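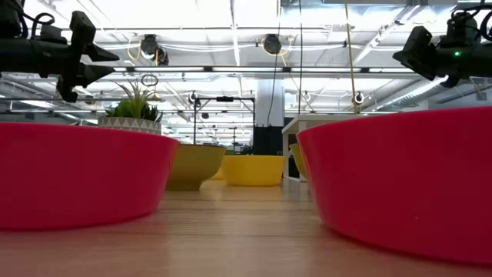 Two-arm station with red and yellow bowls on the table, both grippers raised and empty.

How to Move a Hand-Sorting Job to a Two-Arm Station

These are the steps we follow at Vavora when a sorting or table-setting job goes from hand work to a shared station. We wrote them after the changeover at the Fleltport site, where 3 stations now run on the day shift. They are meant for shift leads. Wiring and arm calibration are covered in the Tremblay setup guide.

Before you start

You need the current work instruction, the item list for the job, and one full shift with the people who do the work now. Do not skip the shift. At Fleltport the written instruction for bowls had 104 lines and left out how people dealt with nested bowls that stuck together.

Step 1. Write down the job as it is done

Stand at the table and note each pick, turn and put-down. Note what people do between items too, such as wiping a rim or setting a chipped piece aside. Those small tasks still need an owner after the arms arrive.

Step 2. Split the list

Mark each task "arm," "person" or "either." Plain pick-and-place usually goes to the arms. Inspection, odd sizes and anything stuck together stays with a person for now. Go over the list with the crew before it is final, and expect changes.

Step 3. Lay out the table

Put large items toward the near corners and smaller ones in the middle, with a clear lane between them. Both arms should be able to get to the lane. Check that a tall item in front does not hide a low one from the cameras. Move it a few inches and check again.

Step 4. Park the arms high

Raise both grippers, open and empty, before anyone reaches over the table. Restocking is done only in this position. Wait for the operator to call "parked."

Step 5. Run side by side

Keep the hand table open for the first two weeks. Log every stop in Morno with the item number and what the operator did to clear it. Our first run logged 123 stops over 1557 picks, most of them on nested bowls.

Step 6. Update the job sheets

The operator's day is different now. There is less lifting and more watching, restocking and clearing stops. Some people found the watching more tiring than the sorting, so we rotate every two hours. Put the rotation on the job sheet along with the new training time, and send pay grade questions to the site manager before the station goes live.

Common problems

Arm stops over an item: park, separate the pieces by hand, restart from the last pick.

Same item missed twice: check for a bowl in front of it.

Log is empty at shift end: the operator was not signed in to Morno. Fill in the paper sheet and enter it the next morning.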